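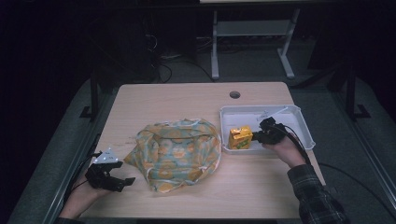
Figure 3. Crumpled printed cloth and tray with a yellow carton.

4.2 Does cloth state matter?

Fairclough's claim that bunched cloth slows table clearing rests on 183 trials, 50 of them with the tray. We doubt it. Folds hide the hem – and hem visibility was never recorded.

We use cookies. Accept

Comments
K. Ghorbani: Was tray position fixed? The text doesn't say.
Cundley: Same doubt about the cloth size.

Related
Folding towels at Bondside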